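Work and Automation — week 4 handout
Notes to go with the lecture, not instead of the reading

Where we got to last time: machines rarely take a whole job. They take bits of it. What's left gets shuffled round and given a new title, sometimes a new pay grade (not always upwards).

Case for this week: Drostside, the returns warehouse. Shoes and bags mostly. 342 people on site before the sorting line went in, around the same now — but not doing the same things. Fewer walking the aisles. More at tables, handling goods with tools in their hands so that the movements can be used to teach a machine.

Points to hold on to:

- Old skill: speed. Pickers were ranked by it, every shift.
- New skill: doing it the same way again, cleanly. Quick workers found this hard at first. Several said it felt like being told off for being good.
- Shoes are awkward. Soft boots flop, thin straps catch. A worker's fingers sort this out without thinking, and that "without thinking" is exactly what the firm wants written down.

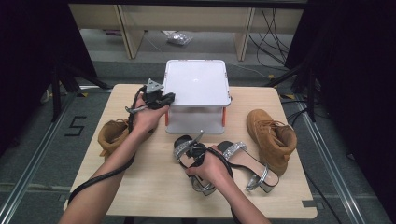 Photo: Lenance / course archive

Look at the hands. A gripper in each, cables trailing over the arm and off the table, boots and strappy heels to deal with. Compare with bare-handed packing — what can you no longer feel? Wrist angle? Weight of the tool? Make a note, we'll come back to it in the seminar.

Who owns the know-how? Rätsep's argument (reading pack, section 2): a knack learned over years is part of the worker's bargaining power, and once recorded it belongs to whoever holds the recording. Briten, the supplier, says pay by the hour covers it. Staff side wanted a one-off payment plus a say in later use. Got the first, not the secnod.

Also changed, less talked about:
Breaks — now taken per table, so friends on other tables hardly meet.
Supervision — less shouting, more logging. Mixed views.
Injuries — fewer sore feet reported, more sore thumbs and forearms. Too early for proper numbers.

For the seminar: read section 2, then write half a page on one task you have done for money. Which part could you show but not explain? Bring it on paper please, the projector in the small room is still playing up.

Essay titles go up in November. Anyone wanting to do thier own workplace as a case, see me first about permission.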